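The Last Room in the Factory
Robots can weld a car door. Tidying a bed is proving harder.
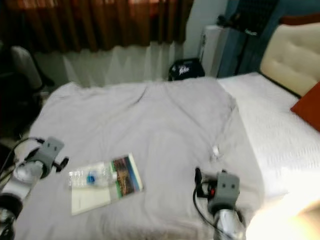 Narendra Rana keeps a spreadsheet of chores. It has 25 rows, one for each job that his employer, the robotics firm Jorau, believes a paying customer might one day hand over to a machine. Each row has a column for success rate, a column for time taken and a column headed "Would you pay for this?" Clearing the odds and ends off a bed sits in row six, between emptying a dishwasher and pairing socks.

The task is easy to state. A bottle of water, a brochure and a charger have been left on the sheet. Pick each one up and put it where it belongs, without pulling the sheet off the mattress. A child of six can do it while talking about something else. Jorau's two-armed machine can do it too, on most attempts, provided that the person running the test is patient.

The bottle is the first problem. Clear plastic is awkward for depth cameras, which measure distance by looking at how light comes back from a surface. Much of the light passes through a transparent wall or bends on the way, and the resulting depth map may show a hole, or a bottle that appears to be several centimetres inside the mattress. Engineers deal with this by training on large numbers of clear objects, or by aiming for the cap, which is opaque and usually coloured. The second method works well until the cap is hidden under a fold of bedding.

The brochure is harder. Paper on a table can be slid to the edge and pinched. Paper on a bed cannot, as the surface gives way under the fingers and the edge of the page sinks with it. If a bottle is resting on the paper, order matters as well: bottle first, brochure second. The charger brings its own trouble in the form of a thin wire, and wires have no fixed shape to plan around. A gripper that closes on the plug may take a pinch of bedsheet with it.

Then there is the bed itself. Factory automation depends on what engineers call fixturing, meaning that the part is held in a known place so that the robot need not look for it. A welding arm repeats its path to within a fraction of a millimetre and has no opinion about what is in front of it. A creased sheet offers no fixture of any kind. Its folds are different each morning, they cast shadows that resemble edges, and they move when touched.

"People ask why we can build a car and can't tidy a bedroom," says Rana. "The car is built in a room designed for the robot. The bedroom was designed for somebody asleep."

Light adds to the list. A factory hall is lit evenly and stays that way. A bedroom has curtains, and at eight in the morning a strip of glare may fall across a white mattress and wipe out every detail in that part of the camera's view. By ten it has moved. Jorau now runs its trials at different hours for this reason, and the success figures vary more with the time of day than with the choice of object.

The shop floor has soft and awkward jobs of its own. Plirkent, which packs spare parts for washing machines, has been trying to automate one bench where hoses and wiring looms are bagged by hand. Santino Jara, who manages the line, put in a two-armed cell in September and gave it 1,000 bags to fill. It finished them. It also stopped three times an hour, on average, for a person to free a hose from the edge of the bag.

Jara does not regard this as failure. The cell works through the night, and one member of staff can attend to it between other duties. On his figures it breaks even if the stoppages fall to one an hour. What he would like is a machine that knows when it is stuck. "It will pull on a snagged hose until the software times out," he says. "A new starter does that once."

The two settings share most of their hardware. Both use a pair of arms ending in simple parallel grippers, with fingers that open and close and do little else. Hands with five fingers are available, but they cost more, break sooner and are difficult to control, and most laboratories have concluded that a plain gripper driven by better software will go further for now. The better software is learned largely from demonstrations. An operator steers the arms through the chore many times over, and a model is trained to reproduce the movements from what the cameras record.

The weakness of this method is well understood. A model shown one bedroom learns that bedroom. Change the colour of the sheet or move the pillow, and performance drops. Show it many bedrooms and it improves, though the cost of gathering demonstrations rises accordingly. Jorau's answer has been to vary the clutter, the bedding and the furniture between sessions. Nishimura, a smaller competitor, has gone the other way and sells a machine that folds towels of one size on a flat table. It does little else, and hotels are buying it.

Speed remains the plainest obstacle. Row six of Rana's spreadsheet gives a time of three minutes for the whole bed, against 25 seconds for a person. In an empty house that may not matter much, as a robot working while its owner is out can take all afternoon. Reliability matters more. A machine that drops one open bottle on one mattress will be remembered for it, and Rana's team therefore counts a spill as six ordinary failures when scoring a trial.

The last column of row six, the one about paying, currently reads "Not yet — ask again with laundry".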